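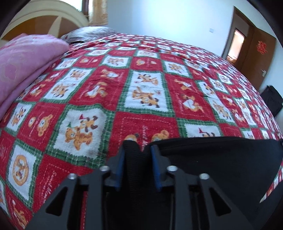 Bärchendecke in Rot, Weiß und Grün auf dem Bett, links darauf die gefaltete rosa Decke mit zartem Blütenmuster

Karierte Bärchendecke „Ludotow“
Artikelnummer 805
Stanirell – Decken und Bettwaren

Manche Decken kauft man für die kalte Jahreszeit, und dann liegen sie doch das ganze Jahr auf dem Bett, weil man sich so an sie gewöhnt hat. Mit unserer Ludotow geht es vielen Kundinnen und Kunden so, und ehrlich gesagt uns selbst auch. Rote und weiße Felder wechseln sich ab, dazwischen laufen schmale grün karierte Streifen, und über die ganze Decke verteilt tummeln sich kleine Teddybären: mal zu zweit beim Spielen, mal nur als Gesicht, mal im runden Emblem. Einer trägt sogar ein rotes Partyhütchen! (Den suchen Kinder übrigens immer zuerst, und wenn sie ihn gefunden haben, wird abends von dort aus weitergesucht, bis die Augen zufallen.)

Die weißen Felder haben eine Frottee-Struktur, und wer mit der Hand darüberstreicht, merkt gleich den Unterschied zu den roten. Auf mehreren roten Feldern steht in weißer Schreibschrift ein Schriftzug, der mit „Sweet“ beginnt. Wir mögen das sehr, es hat etwas von den Kinderdecken, die früher bei den Großeltern im Gästezimmer lagen und die man beim Abschied am liebsten eingepackt hätte.

Wohin damit?

Natürlich zuerst aufs Kinderbett, dafür ist sie gedacht. Sie macht sich aber genauso gut auf einem großen Bett, wenn am Samstag noch vor dem Frühstück die halbe Familie darunter will. Legen Sie die Decke ruhig schräg auf, dann laufen die Felder diagonal über das Bett, und das Muster wirkt gleich viel lebendiger. Am schönsten finden wir sie vor ruhigen Farben: ein cremefarbenes Kopfteil, ein graues Kissen, ein Vorhang in Beige oder Sandton. Das Rot bringt schon so viel Fröhlichkeit mit, dass der Rest des Zimmers sich gern ein wenig zurücknehmen darf.

Gut kombinieren lässt sie sich mit der einfarbigen Decke „Lurkia“ in Rosa. Sie ist weich und dick, hat ein geprägtes Blütenmuster, das man erst auf den zweiten Blick entdeckt, und liegt tagsüber zusammengefaltet an der Seite oder am Fußende. Rosa und Rot nebeneinander, da zögern viele erst einmal. Probieren Sie es aus, es passt besser, als man denkt, und wenn es Ihnen gar nicht gefällt, nehmen wir die Lurkia selbstverständlich zurück.

Pflege

Beide Decken dürfen in die Waschmaschine, am besten jede für sich und die Trommel nicht zu voll. Das Rot bitte bei den ersten Wäschen nicht mit hellen Sachen zusammen waschen. Flecken auf den weißen Frotteefeldern (Kakao, Filzstift, Sie kennen das sicher) behandeln Sie möglichst bald mit lauwarmem Wasser und etwas Gallseife vor. Tupfen, nicht reiben! Ein leichter grauer Schatten kann nach Jahren auf dem Weiß trotzdem zurückbleiben. Nach dem Waschen kräftig ausschütteln und an der Luft trocknen lassen, dann stellt sich der Frottee wieder schön auf. Weichspüler brauchen Sie keinen, davon wird er auf Dauer nur platt.

Wenn die Decke den Sommer über in den Schrank soll, falten Sie sie locker und legen nichts Schweres obenauf. Wir verwenden dafür die Aufbewahrungstasche „Ayaaba“, in die eine Ludotow und eine Lurkia zusammen hineinpassen. Ein Kopfkissenbezug tut es zur Not auch.

Auf einen Blick

Modell: Ludotow
Farben: Rot, Weiß, Grün
Motiv: Teddybären in Orange- und Brauntönen
Oberfläche: weiße Felder mit Frottee-Struktur
Passend dazu: Decke Lurkia in Rosa, Tasche Ayaaba
Lieferzeit: 4 Werktage
Rückgabe: ungewaschen innerhalb von 4 Wochen

Häufig gefragt

Gibt es die Ludotow auch in Blau?
Leider nein. Wir werden oft danach gefragt und haben es auf dem Zettel, versprechen können wir im Moment aber nichts.

Kann ich einen Namen einsticken lassen?
Ja, gern, bis zu 8 Buchstaben in Weiß auf eines der roten Felder. Schreiben Sie den Namen bei der Bestellung einfach ins Bemerkungsfeld. Bestickte Decken brauchen etwas länger und sind von der Rückgabe ausgenommen.

Wann kommt die nächste Lieferung?
Im September, und zwar 600 Stück. Wer sich vormerken lässt, bekommt eine kurze Nachricht, sobald die Decken bei uns im Lager liegen.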